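Evangelista Workshop > Talks > Speaker notes > Bench arm build

Print this page | E-mail this page

A gripper arm on a shared bench: simulation first, hardware second
Speaker notes, March 7, 2025

Slide 1. Title
Say what the talk covers: one build, two arms, done on evenings in the Evangelista workshop. Say what it leaves out: vision, learning, anything on wheels. Questions at the end, except units, which people can shout out.

Slide 2. Starting point
First arm came together in November. Printed links, hobby servos, controller board from Bindau. It could reach every corner of the bench and hold almost nothing. Rubber bands on the fingertips helped with boxes and did nothing for thin or floppy objects.
Budget line: 700 for both arms, including the spare servos. Mention that shipping was extra.

Slide 3. Why a simulator
Bench is shared. Clamping down, testing and clearing away takes most of an evening. The simulator runs on a laptop at home.
Software is Fikance for the physics and Piment for drawing and playback. Both read the same model file. Keep one model file. We had two for a while and they drifted apart by a finger width.

Slide 4. The model
Measure the parts after printing. The drawings are wrong by whatever the printer did that day.
Collision shapes are plain boxes wherever possible. Fingertips get the detailed mesh. Everything else can be crude.
Mass: weigh each link on kitchen scales. Do not accept the default density.
Joint limits: set them inside the real stops. 9 degrees of margin on the wrist, less elsewhere.

Slide 5. Test objects
A block, a mug, a marker, a wristwatch. The watch is the hard one. The case is rigid, the strap is a closed loop, and the weight is not where the fingers want to close. In our model the strap is one stiff piece. A real strap flexes. Say this before someone in the front row does.

Slide 6. Grasp results
116 simulated attempts on the watch, strap grip only. 49 held to the end of the lift. Most of the rest slid at the fingertip in the first part of the motion. A few were bad approach angles and never got a proper grip.
Raising friction in the model improves the number and means nothing. We set friction from a tilt test with a strip of the fingertip material and left it alone.

Slide 7. Rendering
Piment is set to low shadow resolution. Shadow edges come out as stair steps. Physics does not care, and playback is much faster. Turn it up only for checking contact by eye.
Table texture is wood grain, stretched over one flat surface. Height of the table in the model matters far more than how it looks. Ours was 2 mm too high for weeks.

Slide 8. Moving to the bench
Order of work: zero the joints, run with no object, run with the block, then the watch. Half speed throughout. Hand on the power switch.
Cable for the wrist servo needs a loop of slack. The model has no cables in it, so it will happily plan a move that pulls the plug out.

Slide 9. Open items
Flexible strap model. Second arm steadying the object during the lift. Fingertip pads that can be swapped without removing the finger.
Parts list and model file are on the workshop drive under the bench arm folder. Leave this slide up for questions.

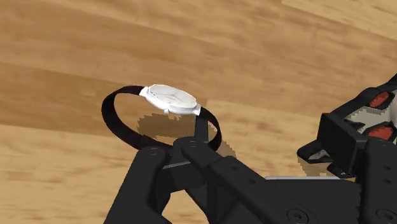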